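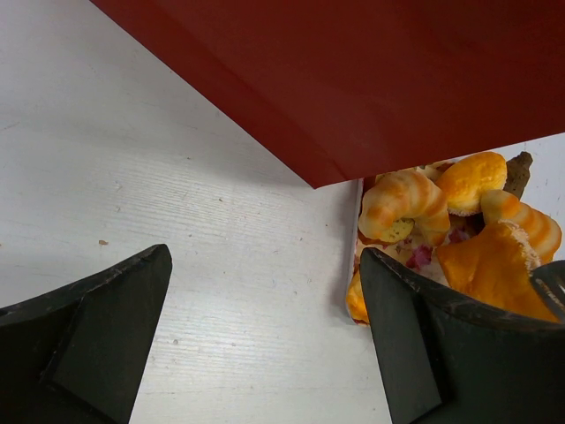

Undetti Bakery Bagging: data card

Status: in use for training. Maintained by Uchenna Shehu. Questions about labels go to Kristýna Hrubý.

Summary

Teleoperated demonstrations of a two-arm station moving bread from a tray into a paper bag with tongs. The set holds 182 episodes. It was collected in April at the Fimberg site for training and comparing imitation policies. Nothing in it is simulated.

Task

The operator picks up the tongs with the right arm, grips one bread item, carries it to the bag and lets go inside the opening. The left arm is there to steady the bag. Whether it touches the bag, and when, is left to the operator, so left-arm behavior varies a good deal between episodes. An episode ends when both grippers are clear of the bag and the tongs have been put down, or when the operator calls it off.

Task string, the same for all episodes: "put the bread in the bag with the tongs".

Setup

Two arms on a front rail, white tabletop, enclosed on the left, right and back. The tray has a floral print with a gold edge and throws a strong reflection under the enclosure lights. We left the reflection in. Policies trained on an earlier matte tray did badly when the tray was changed, and Vlastimil Oravec asked for the harder case to be the default.

The bag is red paper with a string handle. It is opened by hand before each episode and set to the upper left of the tray as seen from the fixed camera. Its angle is not controlled.

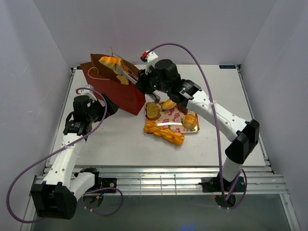
Long items are the hardest class. They have to go in end first, and the tongs tend to push against the item after it has entered the bag. Operators were told to open the tongs fully before backing out. In 21 episodes the bag shifted far enough that the operator had to re-aim; these are tagged bag_shift and kept in the training split.

Items

Rolls, buns, sliced bread, crescent shapes and a long braid. Items are labeled by shape class only. The braid does not always fit on the tray and may lie partly on the tabletop; this is intended. Items may touch, but should not be stacked on the tray at the start.

Streams

Each episode folder contains:

- fixed view video, whole workspace
- wrist view video, left and right
- joint positions and gripper opening for both arms
- commanded positions from the leader arms
- episode notes (free text, often empty)

Video and joint data share one clock. Joint data is recorded at a higher rate than video and is not resampled in the raw files. The Winora loader resamples on read; if you write your own loader, match each video frame to the nearest earlier joint record. Do not interpolate the gripper channel.

Labels

Each episode has a result field with one of these values: success, partial, fail. Partial means the item ended up in the bag but the bag fell over, or the tongs were dropped on the way back. Labels were entered by the operator at the end of the episode and checked by Štefánia Murín from the fixed view. Where the two disagreed, the checked label was kept and the first one moved to result_operator.

Operators

There were 3 operators. Operator IDs are stored, names are not. Operator 2 is left-handed and uses the left arm much more than the others, which shows up clearly if you plot left-arm travel by ID. Split by operator if you want to test for this.

Known problems

Crumbs build up on the tabletop over a session. The table was wiped between sessions and left alone between episodes, so crumb level is a weak clue to episode order. Do not use episode order as a feature.

In the wrist views the gripper fingers cover part of the items at close range. The fixed view does not always help, as the bag hides its own contents. Contact between tongs and bread inside the bag has to be read from the gripper channel, and that signal is noisy.

The tabletop and finger pads are scuffed. Pads were replaced once during collection. The episodes before the change have the tag old_pads.

5 episodes have a short gap in the left wrist video. They are listed in gaps.txt and skipped by the loader unless keep_gaps is set.

Splits

The validation split is fixed and listed in val.txt. It was drawn by session, with whole sessions held out. Please do not redraw it; results reported against the Malik baseline depend on it.

Changes

- Checked labels added, operator labels moved to their own field (Murín)
- Clock offset in the right wrist video corrected (Shehu)
- Item shape classes merged; "stick" and "braid" are now both "long" (Hrubý)
- Pad tag added after a request from Marites Dizon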